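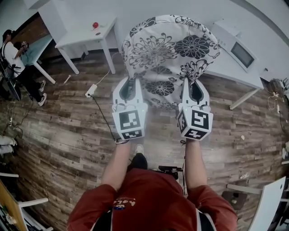 Figure 1. Two hand-held grippers, each fitted with a marker cube.

3.2 Audience Questions About Partners

We next consider posts in which followers asked a television presenter about a spouse or partner. The corpus was drawn from public pages collected through Trovgate and contains 2000 comment threads, of which 300 included at least one question of this type. Threads were kept only when the presenter's account was verified and the original post was still online in April. Comments written in more than one language were coded in full and were not split.

Each question was assigned to one of nine categories under the Pisharody scheme. The most frequent category was a request for a photograph of the partner, followed by questions about the wedding and about children. Questions about the partner's income were rare and were merged with questions about occupation.

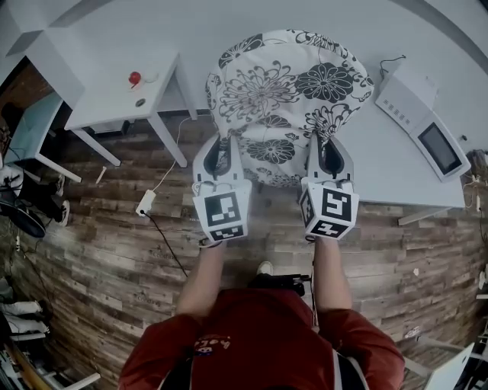 Photo: Mellthorpe image archive

Presenters replied in 64 of the 300 threads. Replies were coded as direct, humorous, or deflecting, and a reply could carry two codes. Humorous replies drew more secondary comments than direct ones, but the secondary comments were shorter and seldom returned to the original question. Deflecting replies were often followed by a repeat of the same question from a different account.

Entertainment sites reused the humorous replies most often, usually as a headline quotation. We traced reuse with the Odby index, which does not cover video captions or deleted articles. Reuse counts in Section 4 should therefore be read as lower bounds.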